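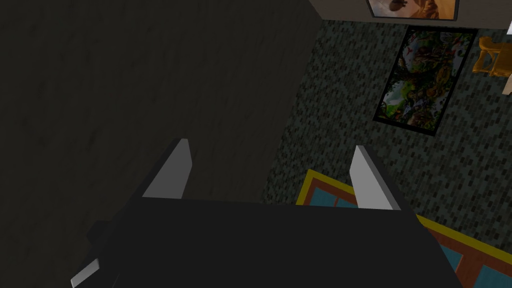 CLENDPORT – Jurkavis is opening its Rellumau surface colours to the public from April, after three years of selling to builders only. 23 colours in the first release, 14 of them new. All available by the sheet or cut to size from the Clendport yard. Dark shades lead the list, and the look people keep asking for is a big run of dark charcoal with a faint mottled texture, as shown, in place of the flat blacks that were everywhere a few years back. Whites and creams stay in the range. Gloss does not, at least for now.

"We had people turning up at the trade counter with a paint chip and a tape measure and we had to send them home," said Sumathi Chacko, general manager at Jurkavis. "Didn't feel great. So the counter's open to everyone now, same prices on the board."

Pricing is per sheet, with a flat cutting fee. Offcuts over a metre will be sold seperately from a rack near the front gate, first in first served, no holds. Trade accounts are not affected and existing quotes will be honoured.

The yard has added 3,000 square metres of covered storage behind the old loading dock. Entry for the public is off the side street, not the main gate – trucks only there before 10 am. Parking is limited. Bring a trailer if you have one, or book delivery.

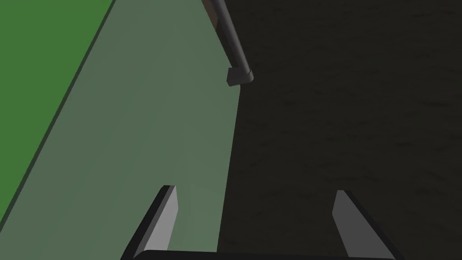

Light grey beside near-black.

Greys were the hardest part of the range to settle, according to colour lead Fuseini Ankrah. 44 test batches were made before the final greys were signed off, most of them knocked back for looking too blue under kitchen lights.

"Grey is a pain," Ankrah said. "Looks good in the shed, then you put it next to a white cupboard and it's gone purple. We took samples home, all of us. My neighbours had a look too and they weren't shy about it."

One of the new colours, Kettle, is a warm mid grey and will be the first stocked in the narrow size for laundries and vans. 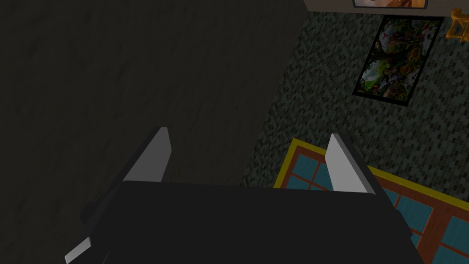
Free samples are palm sized, limit of four per household. Larger samples on a refundable deposit. Staff will be at at the counter from 7 am to help with measuring and colour matching, and a printed care sheet goes out with every order.

Dealers outside Clendport can apply to carry the range later in the year. Terms on request.

Media contact: Sumathi Chacko, Jurkavis, Clendport. Interviews and yard visits by arrangement, mornings preferred.

ENDS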